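July 18, 2022

Up before six because of the heat. Made coffee and drank it standing at the sink, then went down to the shop with the windows still open from last night. I had told myself I would clean the painted box before doing anything else, and for once I did it in that order.

The box has been on the long bench since June. Tolera Degefa brought over the metal posts and rails already cut, and we had the thing standing in one evening. The printed walls took much longer. The first set came from Braltow and the color was wrong, a hard pink like stomach medicine. I sent them back. The second set is the one we have now, and I like it more the longer it's up. The ground color is between pink and taupe and changes a good deal depending on which light is on. In the morning it looks almost gray.

Liya drew the leaves. She did them on big sheets on the kitchen floor over a couple of weeks, with newspaper under everything, and there is still a navy line on the baseboard by the stove that I haven't gotten off. She worked in one direction with a dry brush to get the hatching, then went back over some patches with a brighter blue while she was in the mood for it. I thought at the time the bright blue was a mistake and said so. I was wrong about that and have told her.

The branches gave her more trouble. She wanted them to look heavy at the top and loose at the ends, and the first few looked like plumbing. In the end she let the paint run a little at the tips and kept it. The white and pale blue spots were flicked on with an old toothbrush, and the bigger ones dropped from a spoon. My toothbrush, as I found out that night.

So, the cleaning. I started with the walls, dry cloth only, top to bottom. I don't trust water near the print. The trouble with a wall that has dark flecks in the design is that you rub at a speck of dirt for a while and it's part of the picture. I did this several times.

The floor is worse for showing dirt and easier to clean. Every smudge stands out on off-white. Dish soap and warm water takes most things off. Baking soda takes off some of the rest and leaves a dull patch if you lean on it, so I've quit using it. The scuffs I'm leaving for now. I want to ask Hamdia what she used on her shop counter, which is a light surface too and always looks new.

The rails are what really hold dirt. Anything small ends up along the bottom of the wall where the rail meets the floor, and a cloth goes right over the top of it. Greenish brown crumbs, this time. I couldn't say what from.
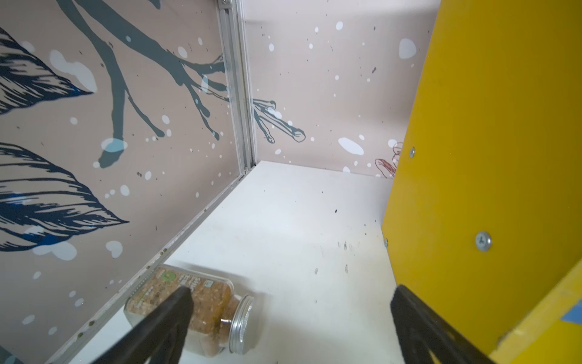
Take a stiff paintbrush to the rail first, Kalkidan Gashaw wrote back when I complained to her about it, and do it before you wash the floor or you'll only make mud. Cut the bristles down to half an inch. Work from the back corner out toward yourself, and hold the vacuum hose right behind the brush. Don't blow it out with canned air, you'll find it all on the other wall. And if you'd run a bead of clear caulk along there in the first place you wouldn't be writing to me.

She's right about the caulk. I thought of it when we put the box together and decided against it, in case we wanted the walls out again. We have not wanted the walls out again. But I would still have to get the seam clean before I could seal it, so the brush comes first either way.

I had an old two-inch brush that was stiff with varnish. Cut it down with the tin snips, which made a ragged edge, and the ragged edge did well. The corner by the upright post took the longest. The grooves in the post hold dust too, and I went up each one with a cotton swab wrapped around a screwdriver. Used 12 swabs. That's more than I'd want to use every time, so the grooves can be a once-a-month job.

Stopped at ten for eggs and bread.

Asnakech called while I was eating. She wants to know if we are still coming up to Gornness for the long weekend and whether we're bringing the folding table. I said yes to both. She also asked about the box, and I told her it was fine, and she asked if the walls would be going anywhere after. She has her eye on them for the back hall at her place. I said I'd have to ask Liya. She said she had already asked Liya. So I suppose that's settled between them and I will hear about it later.

If they do go to the hall, they'll need backing. They are stiff enough held in the rails but I don't think they'd hang flat on nails. There's a frame shop in Tetusside that gave me a price of 37 dollars a panel for mounting, which seemed fair until I thought about how many panels. I could do it myself with furring strips and some patience. I have the strips.

After eating I looked for the spare print. Braltow sent an extra length with the second order, rolled in a tube, and I had written the order number, 3026, on the cap so I'd know it. Went through the closet, the space under the stairs, and the shelf over the freezer. Found the tube behind the ironing board with the cap missing and the roll inside it fine. I've written the number on the tube itself this time.

I wanted the spare for the place on the back wall where Liya did the little reddish brown figure. It's only a few loose lines. She put it there without telling anybody and I didn't notice it for a week. The lines are thin, and I'd thought of trying a clear coat over them in case of wear, so I tested the coat on a scrap of the spare roll. It went cloudy. Tried a thinner coat on a second scrap and it went less cloudy but still cloudy. So no clear coat. The figure can take its chances.

Liya says it isn't a person. I asked what it was and she said it was whatever it is.

Ran the floor once more with plain water to get the soap off, and dried it with a bath towel. I should buy proper shop towels. I looked them up, and a box of 100 costs less than I'd spend on two bath towels, and I am down to two bath towels I can use upstairs.

Tolera stopped in after lunch to return the square and the good clamps. He checked the post in the back corner with the level and said it had moved a hair. I couldn't see it. He loosened the bolt at the foot, pushed the post over with his thumb, and tightened it again, and then I could see it. He thinks the bench is the real problem. The left end sits lower than the right, and everything on top is leaning that way a little. He suggested shims. I said I would do it when the bench was clear, and he looked at the bench and didn't say anything.

We talked for a while about whether a darker floor would be better. He's for gray. A gray floor wouldn't show the smudges, but it also wouldn't show the crumbs, and I'd sooner know they were there. Also I think the walls would go dull against it. The pale floor throws some light back up on them, and the navy needs it. We left it there. He took two peaches and went home.

Liya got in at five. She noticed the rail before I mentioned it. She didn't notice the post. She stood looking at the big leaf on the left wall and said the tip was too fat and that she'd do it differently now. I said it looked fine to me. She said she knew it looked fine to me.

We talked about the hall. She would like the branch wall to go where people come in and the leaf wall across from it, and she'd want to touch up the ends of the twigs first. Maybe more of the pale blue. She thinks the big white blotch on the back wall should stay just as it is. I told her what the frame shop wanted and she agreed about the strips.

Supper was lentils and the rest of the bread. Too hot to bake. We ate on the back step.

For tomorrow: call Hamdia about the counter. Shims, if I can find any, otherwise cedar shingles from the lumber yard. Shop towels. Clear caulk, one tube, and the small nozzle. Put a cap on that print tube. New toothbrush.

Swept the shop before bed and left the windows open again. Still warm at ten.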